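Shared cleaning closets open to all tenants in August

Small changes to how we store and borrow supplies at the Cletatness building

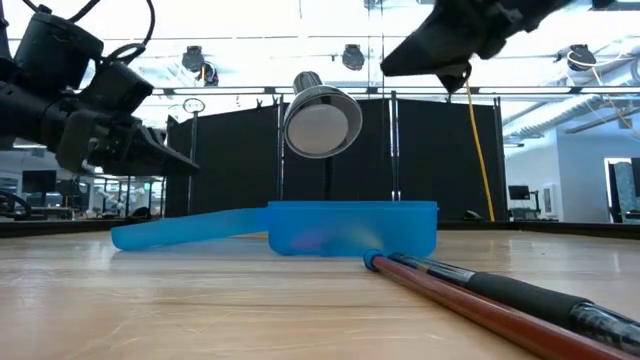
A blue dustpan and a long-handled tool on a wooden table.

Starting in August, every floor of the Cletatness building will have its own shared cleaning closet. Until now the only one was in the basement, next to the bike storage, and tenants on the upper floors had to carry a bucket up and down the stairs or wait for the elevator. The new closets are in the hallway alcoves across from the trash rooms. They are the narrow white doors that used to hold the old phone panels.

Each closet will be stocked with a broom, a dustpan, a mop and bucket, a pack of cloths and a bottle of floor cleaner. The basement closet stays open and will keep the larger items, including the two vacuums, the carpet cleaner and the stepladder. Those still have to be signed out at the front desk.

Marlene Magalhães in the management office has been working on the change since spring. The spring tenant survey had 100 replies, and supplies came up more often than anything except parking. "People told us they would sweep up in the hallway themselves if they didn't have to go to the basement to do it," she said. "The alcoves were sitting there, so we cleared them out."

The closets will open with the same key as your mailbox. If your mailbox key is worn or sticks, bring it to the front desk before the end of the month and it will be recut at no charge. Please don't have copies made at an outside shop. Several of those have jammed the locks in the lobby.

How borrowing works

Items from the floor closets can be kept for up to 3 hours. There is no sign-out sheet. Put things back clean: empty the dustpan into the trash room bin, rinse the mop in the utility sink and hang it head up. Buckets should go back empty. Wet cloths go in the mesh bag on the back of the door and will be washed weekly.

Vacuums and the carpet cleaner can be kept overnight but are due back at the front desk by 10 a.m. The carpet cleaner is popular at the end of the month when people are moving out, and there is only one, so call ahead if you need it then.

Floor cleaner is for use inside the building and shouldn't be poured into your own containers. We are switching to Zevivel, which has no added scent, after requests from tenants with asthma. It is safe on the hallway tile and on the wood floors in the units. It should not be used on the stone counters in the remodeled kitchens on floor 4. For those, use dish soap and warm water.

If something is broken or missing, leave a note in the box at the front desk with the floor number and the item. You don't need to give your name.

Thanks to everyone who donated

The first round of supplies came partly from tenants. Beathag Baxter organized the collection table in the lobby in June, and nearly every item left there was good enough to use. A few things that didn't fit in the closets went to the Joteo thrift store on the corner, including a floor fan and two ironing boards. The store has asked us to pass on that it takes household goods at the side entrance only, and that it can't accept mattresses or car seats.

We are still short on buckets with a wringer. If you have one you don't need, bring it to the front desk during office hours.

Other building notes

The laundry room will close at 4 p.m. on the last day of the month so the dryer vents can be cleaned. Please have your clothes out by then.

The recycling bins behind the building are for flattened boxes only. Boxes that haven't been broken down fill the bins in a day, and the hauler charges extra for anything left on the ground.

Hallway mats are fine as long as the door can swing over them. Shoes and umbrellas need to be kept inside your unit.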